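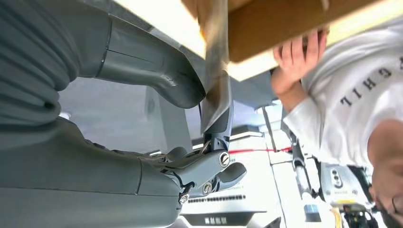 Wrist view during a pressing trial: the flat tool in the gripper against the brown board, which a person holds by hand.

Search this site Search Go

How to test a contact estimate from the wrist camera only

In this tutorial I explain how we measure whether a robot arm knows that its tool is touching something, when it has only the wrist camera to look at. The method comes from our work in the Reradik project. We wanted a test which a small laboratory can repeat in one afternoon, without a force sensor in the loop. You need a force sensor only for checking the answers, and I come to this later.

I assume that your arm already moves safely at low speed and that you can record the camera together with the joint positions. If you did not do this yet, please read the Etine setup page first.

What you need

An arm with a gripper and a camera at the wrist.
A long flat tool. A spatula or a scraper blade is good. It should bend a little.
A flat board with a plain surface.
One person to hold the board, and a second person at the stop button.
A scale or a load cell for the reference trials.

Step 1. Fix the tool

Close the gripper on the tool and pull at it by hand, in the direction of the length and then to the side. If it slides, open the gripper and take it again further down. We lost a full morning of recordings in September to a tool that was slowly turning between the jaws. In the results it looked as if the board was getting softer.

When the tool is well fixed, mark the place with a pencil so that you can put it back after a pause.

Step 2. Do not turn the image

With a camera at the wrist, the room often comes sideways or upside down, and it changes with every pose. It is tempting to rotate the video so that people can read it more easily. For the labelling you may do so, but the files for training must stay as the camera gives them. The estimator has to learn the relation between tool and gripper, and this relation does not depend on where the floor is. We made the mistake once and had two halves of a data set that did not fit together.

Step 3. Record the presses

The person holds the board by the edge, with the fingers away from the path of the tool. Move the arm forward until the tool meets the board, continue 3 mm, wait, and go back. This is one press. Between the presses the person changes the angle of the board a little. A human hand gives way in a manner that a clamp does not, and for this reason we record both.

Our complete set has 300 presses. We kept 36 of them for the final test and did not look at them before. Choose your test presses from a separate session, otherwise the light and the clothes of the person will be the same as in training and the result will be too good.

Step 4. Label the contact

Go through each recording slowly and mark the first image where the tool bends or the board moves. In a fast movement the tool is slightly blurred and the exact moment is difficult to see. Then mark an interval instead of one image. Two people should label the same presses without talking to each other. Where they disagree, keep the larger interval.

Step 5. Train on small crops

We cut a square around the tip of the tool, 96 pixels on each side, and give the network a short series of these squares. The Van der Merwe variant uses the whole image at low resolution. In our hands it learned the background: when we moved the arm to another corner of the room, it reported contact in free air. With the crop this happened much less, although it did not disappear.

Step 6. Compare with the reference

For the reference trials, put the load cell behind the board in the clamp and repeat the presses. You cannot do this properly with the board in the hand, so please report the two conditions in separate tables.

What we found

The estimate is good for a tool that bends and poor for a stiff one. With the board in the hand the contact was usually reported a little late, as the hand moves back before the tool bends. The release was easier to detect than the first touch, and I do not have a full explanation for this.

If the results jump from press to press

Check the grip of the tool first, then the screws of the gripper, then the clock of the camera. The Leltitero recorder writes the time when the image is saved and not when it is taken, so you must subtract the delay before you compare it with the joint positions.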